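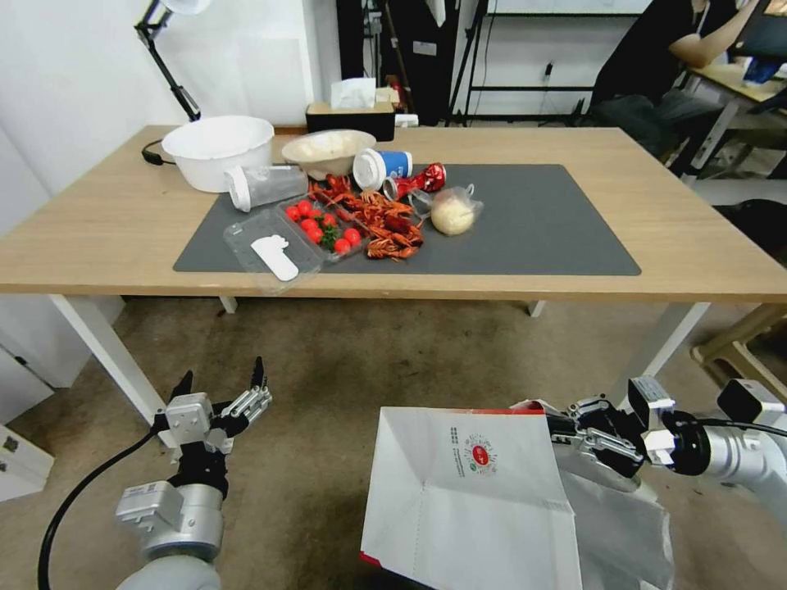 가재 껍데기는 무조건 마지막에 버리라고, 안 그러면 봉투가 찢어져서 국물이 다 샌다고 지난번 글에 댓글이 달렸는데요. 읽자마자 무릎을 쳤습니다! 저는 몇 년 동안 반대로 하고 있었거든요. 제일 부피 큰 것부터 치워야 속이 시원하니까 가재부터 봉투에 쓸어 담고, 그 위에 컵이며 캔이며 꾹꾹 눌렀습니다. 그러니 봉투 밑이 멀쩡할 리가 있나요. 그래서 순서를 싹 바꿔 봤고, 이번 글은 그 순서를 처음부터 끝까지 정리한 것입니다.

살림노트 > 정리와 청소 > 식탁 > 야식 먹은 책상 치우기

준비물은 간단합니다. 종이봉투 하나, 넓은 대야 하나, 뚜껑 있는 투명 용기, 마른행주와 젖은행주 2장. 저는 종이봉투를 따로 사지 않고 빵집 Drustley에서 받은 걸 모아 뒀다가 씁니다. 바닥이 네모나게 펴지는 봉투가 좋아요. 세워 두면 두 손이 다 자유로워지니까요.

1. 먹을 것부터 구한다

치우기 시작하면 손이 금방 지저분해집니다. 그러니까 더 먹을 음식은 손이 깨끗할 때 먼저 빼 두세요. 봉지에 묶여 있는 빵은 매듭을 풀지 말고 그대로 옮기면 됩니다. 방울토마토도 뚜껑 달린 투명 팩에 들어 있으면 팩째로 냉장고에 넣으면 끝! 허브 잎이 같이 들어 있다면 그건 따로 빼서 키친타월에 싸 두는 게 낫더라고요. 같이 두면 잎이 먼저 물러서 토마토까지 축축해집니다.

그릇에 남은 밥이나 반죽은 여기서 결정을 내려야 합니다. 내일 쓸 거면 덮어서 냉장고, 아니면 바로 음식물 통. "일단 두자"가 제일 나쁩니다. 마르면 그릇에 들러붙어서 설거지가 두 배가 돼요.

2. 컵은 눕히지 말고 세워서 비운다

책상 위 컵은 꼭 하나쯤 옆으로 누워 있습니다. 플라스틱 컵이든 종이컵이든 일단 전부 대야 위로 가져가서 기울여 보세요. 다 마신 줄 알았는데 얼음 녹은 물이 주르륵 나올 때가 정말 많습니다. 뚜껑은 몸통에서 분리하고, 컵은 물로 한 번 헹굽니다. 종이컵은 종이컵끼리, 플라스틱은 플라스틱끼리 포개 두면 부피가 확 줄어서 기분이 좋아요. (이 순간이 저는 제일 좋습니다.)

3. 캔은 헹구고 나서 누른다

순서가 중요합니다. 먼저 찌그러뜨리면 안쪽에 음료가 고여서 헹궈도 잘 안 빠집니다. 이미 구겨진 캔이라면 물을 조금 넣고 입구를 손바닥으로 막은 다음 몇 번 흔들어 주세요. 그리고 거꾸로 세워 둡니다. 구겨진 캔은 잘 안 서니까 대야 벽에 기대 놓으면 됩니다.

4. 종이봉투에 밑자리 깔기

이제 봉투 차례인데, 바로 쓰지 말고 바닥에 헌 종이를 두 겹 깔아 줍니다. 저는 다 읽은 동네 소식지 Ayaaba를 접어서 넣어요. 종이가 두툼해서 아주 딱입니다. 봉투 입구는 바깥으로 한 번 접어 두세요. 입구가 벌어진 채로 버텨 주니까 한 손으로 잡고 있을 필요가 없고, 손잡이 쪽에 양념이 묻지도 않습니다. 이거 하나만 해도 일이 훨씬 편해져요!

봉투에는 휴지처럼 물기 없는 쓰레기만 넣습니다. 가재 껍데기까지 넣을 생각이라면 반드시 비닐을 한 겹 안에 씌우세요.

5. 드디어 가재

산더미처럼 쌓인 가재는 손으로 한 움큼씩 집으려고 하면 다리랑 더듬이가 서로 엉켜서 줄줄이 딸려 옵니다. 집게발에 찔리면 은근히 아프고요. 그래서 저는 납작한 플라스틱 뚜껑을 삽처럼 씁니다. 더미 가장자리에 뚜껑을 낮게 대고, 반대편에서 주걱이나 큰 숟가락으로 밀어 올리면 매트 위를 거의 긁지 않고 떠집니다. 가운데부터 파지 말고 책상 앞쪽 가장자리부터! 가운데를 건드리면 앞쪽에 있던 애들이 바닥으로 떨어집니다.

아직 안 먹은 가재는 뚜껑 있는 용기에 담아 냉장고로 보내고, 껍데기는 비닐에 담습니다. 껍데기는 우리 동네에서는 일반쓰레기인데 지역마다 기준이 다를 수 있으니 사는 곳 안내를 꼭 확인해 보세요. 비닐은 꽉 채우지 말고 절반만 채워서 묶습니다. 욕심내서 눌러 담으면 뾰족한 데가 비닐을 뚫고 나와요.

6. 매트 닦기

진한 회색 매트는 얼룩이 안 보여서 방심하기 쉬운데, 손바닥으로 쓸어 보면 끈적한 자리가 바로 느껴집니다. 물기를 꼭 짠 행주에 주방세제를 한 방울 묻혀 바깥에서 안쪽으로 닦고, 깨끗한 물로 한 번 더, 그다음 마른행주. 그리고 매트를 꼭 들춰 보세요. 나무 상판과 매트 사이로 국물이 스며들면 자국이 남습니다. 저는 Voltstead 매트를 쓰는데 돌돌 말아서 욕실로 들고 갈 수 있어서 심할 때는 샤워기로 헹궈 버립니다. 속이 다 후련해요!

책상에 전기스탠드가 있다면 물걸레질을 하기 전에 전선을 먼저 한쪽으로 걷어 두세요. 바닥에 늘어진 선 밑이 의외로 더럽습니다. 휴지 상자는 끝까지 손 닿는 곳에 두고, 마지막에 상자 겉면도 한 번 훔쳐 줍니다. 양념 묻은 손으로 제일 많이 만진 물건이거든요.

7. 냄새 빼기

다 치웠는데도 가재 냄새가 남으면 대야에 따뜻한 물을 받고 식초를 두 숟가락 풀어서 행주를 적신 다음 상판을 닦아 주세요. 상판은 바로 마른행주로 훔쳐야 합니다. 손 냄새는 레몬 껍질로 문지르는 게 저한테는 제일 잘 들었습니다. 창문은 20분 열어 둡니다.

자주 막히는 부분

봉투 밑이 이미 젖었을 때는 들지 말고 납작한 쟁반을 밑으로 밀어 넣어서 통째로 옮기세요. 대야는 기름기가 묻으면 찬물로는 안 지워지니 키친타월로 먼저 닦아 낸 뒤에 세제를 쓰면 됩니다. 다음 글에서는 남은 가재로 볶음밥 하는 법을 올릴게요. 생선 전용 도마 관리법은 Hamon 도마 글에 따로 써 두었습니다.

이 사이트는 더 나은 이용 환경을 위해 쿠키를 사용합니다. 계속 이용하시면 쿠키 사용에 동의하는 것으로 간주됩니다. 동의 / 설정 변경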